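Looking After a Pale Wood Table

Posted May 29, 2018 in Kitchen & Dining

I've had a run of emails asking how I keep a light table light, so let me put it all in one place and then I can stop typing the same reply over and over (sorry, Myrtle, yours was the one that finally got me moving!).

First, the everyday wipe. I use a soft cotton cloth, wrung out hard, with a tiny drop of dish soap in a bowl of warm water. Go with the grain, all the way down the table, then follow right behind with a dry cloth. Old T-shirts are great for this, but cut off any printed part. I once left a faint blue smear on a tray that way and it took me half of March to get rid of it.

Please skip the scrubby side of the sponge. I know, I know, the oatmeal has set like cement and you're late for work. Lay a damp cloth over it for a couple of minutes and it'll lift with a fingernail, or with an old plastic gift card if you keep your nails short like I do.

Now, water rings. If the mark is white, it's usually sitting up in the finish and you have a decent chance. Let the spot dry overnight before you do anything. If it's still there in the morning, rub in a little plain mayonnaise, leave it for an hour and wipe it off. My neighbor Pui-shan Fang swears by petroleum jelly and I've tried that too, and I couldn't tell you which is better. Dark rings are another story, usually that means the water got into the wood itself, and I'd ask a refinisher before going at it with sandpaper.

Ink and marker! Try a dab of rubbing alcohol on a cotton swab, but test it underneath the table first, because on some finishes it'll take the shine off along with the ink. Ask me about my old desk sometime.

Tea is the one that gets me. On dark wood you can ignore a drip until after dinner, but on blond wood I'm up out of my chair with a napkin before the cup is back on the saucer. Same goes for turmeric, beet juice and cheap red paper napkins, which bleed like crazy when they get wet.

If your table has an oil finish, give it a thin coat of whatever oil the maker suggests when it starts looking thirsty. Thin! Wipe it on, wait 2 hours, buff off everything you can. And spread the rags out flat outside to dry, never balled up in the trash, as oily rags can heat up and catch fire all by themselves.

Last thing, sunlight. Pale wood often goes yellow or a little peachy over the years, and a runner that never moves will leave a stripe. I shift mine every Sunday when I change the dish towels, and the fruit bowl gets scooted along with it.

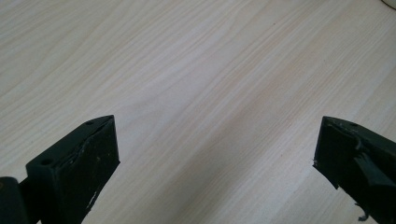 Pale, wavy grain with a few warmer peach-colored bands.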